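Gyamfi Drying Ovens and Incubators: Frequently Asked Questions
Last updated Monday, April 24, 2023. Prices not on this page, ask sales.
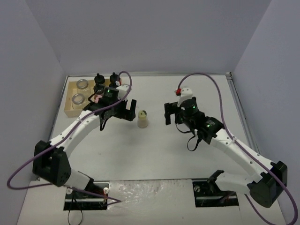
Small bottle on the work surface, glass jars in the tan box at left.

BEFORE YOU BUY

What's the difference between the Didham and the Songate?
Didham is the drying oven. Songate is the incubator. Same cabinet, same door, different heater and different controller. People order the wrong one more than you'd think. If you need to dry glassware, soil, filter papers, powders: Didham. If you need to hold cultures at a steady low temperature: Songate. The Songate will not get hot enough to dry anything in a sensible time and we can't upgrade it later.

How hot does the Didham go?
200 °C on the display, and that's the hard limit in the controller. Don't plan your whole working day at the top of the range. It will do it but the door gasket ages faster.

Can I use it for ashing?
No. You need a furnace. We don't make one.

Fan or no fan?
Fan for most things. No fan (gravity convection) if you're drying light powders that blow about. On the Didham F the fan speed is adjustable but it can't be switched all the way off, so if you need still air buy the Didham G. Please read that twice before ordering.

Do you sell a vacuum version?
Not at present. Petrică Dobre in sales keeps a list of people who want one, you can ask to be added.

Can I dry samples that are wet with solvent?
No. Not acetone, not ethanol, not "only a little". Neither cabinet is rated for flammable vapor. Let it go off in a fume hood first, all of it, then talk to your safety officer about what's left. We get this one every week.

INSTALLATION

How much space do I leave around it?
A hand's width at the sides, more at the back. The exhaust port is at the back and it gets hot. Exact clearances are on the drawing that ships in the document pouch, and they differ between bench and floor models so please use the right drawing.

Can I stack two?
Didham on Didham, yes, with the stacking frame. Songate on Songate, yes, same frame. Songate on top of a Didham, no, the heat coming up throws off the incubator. Didham on top of Songate is allowed but Horațiu Ciobanu in service would like you to call him first.

Does it need its own circuit?
The floor models do. Bench models don't but keep them off a strip shared with a centrifuge or a big fridge. Most of the "random reset" calls turn out to be the power strip.

It smells on first use. Normal?
Yes. Insulation binder burning off. Run it empty, vent fully open, in a room with decent extraction, until the smell is gone. If the smell comes back weeks later thats not normal, switch off and call.

TEMPERATURE AND CALIBRATION

The display says one thing and my thermometer says another. Who's right?
Depends where your thermometer is. The display reads the sensor, which sits near the back wall. If your probe is on the bottom shelf touching metal you are measuring the shelf. Put the probe in the middle of the chamber, hanging in air, door shut, and wait until both readings stop moving. Then compare. If they're still 2 degrees apart or more, do an offset.

How do I do an offset?
Hold MENU until CAL shows. Enter the difference with a plus or minus sign. Press MENU again. It saves on exit, there is no save button. One offset only, applied across the whole range, so set it at the temperature you use most.

Do you issue calibration certificates?
Yes, ordered with the unit or afterward through service. Single point or three point. Certificate covers the center of the chamber. If your auditor wants a full mapping with probes in the corners, that's a separate visit and a separate quote. Ask for Brândușa Tănase.

Why does it overshoot?
Small load, big setpoint jump. Turn on SOFT in the ramp menu. Slower, but it creeps up to temperature instead of charging past it. If it overshoots with SOFT on and a normal load in there, the autotune needs running, see manual, chapter on the controller.

Recovery after opening the door is slow.
Close the vent halfway. Check the shelves aren't covered edge to edge with trays. Air has to go past the load somehow. Foil lining on the shelves is the usual culprit, take it out.

ALARMS

E1
Sensor open. Usually a loose plug behind the panel. Service job.

E2
Over temperature. The independent safety cutout has tripped. Let it cool, find out why, then press the red reset at the back. If it trips again stop using the oven.

E13
Door open too long. Shut the door. If the door is shut, the magnet on the door edge has dropped off, look on the floor before you order a new one.

Display blank but fan running
Ribbon cable. Service job.

LOGGING

Can I get the data out?
USB stick in the front port, or the Rultuvow software over the network. USB gives you a plain CSV file. Rultuvow gives you charts, alarms by email and user log-ins.

Rultuvow can't find my oven.
Same subnet? Firewall? Then update the controller firmware, anything from before the September release won't talk to the current version. Ionuț Pop wrote a step by step note on this, request it from support and say which controller you have.

Does the log survive a power cut?
Yes. The program doesn't restart by itself though unless you set RESTART to AUTO. It ships set to HOLD.

CLEANING AND PARTS

What do I clean the chamber with?
Damp cloth, mild detergent, oven cold and unplugged. No bleach or anything else with chlorine in it, it pits the stainless. No steel wool.

How do I know the gasket's finished?
Shut the door on a strip of paper and pull. Should drag. Try it all the way round. If it slides out freely anywhere, replace the gasket. You can do that yourself, it pushes into a groove, start at a top corner and don't stretch it.

Are shelves interchangable between sizes?
No. Check the number stamped on the front lip.

How long is the warranty?
2 years on parts. Gaskets, lamps and glass shelves not included. Register the serial number or we go by the ship date.

Can I send it back if it's the wrong one?
Unused and in the original crate, yes, less freight. Used ovens we can't take back without a signed decontamination form, and service won't open a cabinet without one either. Form is the same for both.

CONTACT

Sales: Petrică Dobre
Service and repairs: Horațiu Ciobanu
Certificates and mapping: Brândușa Tănase
Rultuvow and firmware: Ionuț Pop
North American orders and spares: Murray Kennedy

Have the serial number ready when you call. Silver label, inside the door, lower left. Not the number on the crate.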